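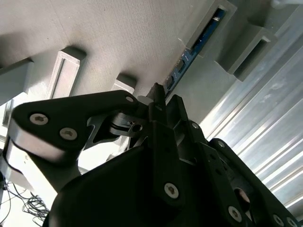 Masking the gripper out of wrist camera images

If your policy works nicely on one robot and falls over on the next, try this before you collect more data! The idea is simple: the gripper always sits in the same part of the wrist view, so the network can learn to lean on it. We hide it during half the training steps and the policy has to look at the rest.

You need a trained baseline, your recordings and a free afternoon.

1. Pick 18 stills from your recordings, with the fingers anywhere between open and shut. Bright and dark backgrounds both help.

2. Draw round the gripper by hand in each still. Include the screw heads and the thin linkages (fiddly, but worth it). Leave the thing being gripped alone.

3. Join all the outlines into one mask and grow it by 10 pixels. Dalia tried it without growing and a thin black rim stayed visible, plenty for the network to latch on to.

4. Fill the mask with random noise. Plain grey worked less well for us.

5. Train as usual, switching the mask on for every second batch.

6. Test with the mask off, on both grippers.

We ran 411 trials on Plitport, our sorting task, and the masked policy moved to the second gripper far better than the baseline. I was thrilled! It did get a little worse at very small parts, where the mask covers the fingertips at the moment of contact. Ngozi is trying a tighter mask there, and her settings are in the Zonik folder under version 2.

Shirin Nazari
November 29, 2023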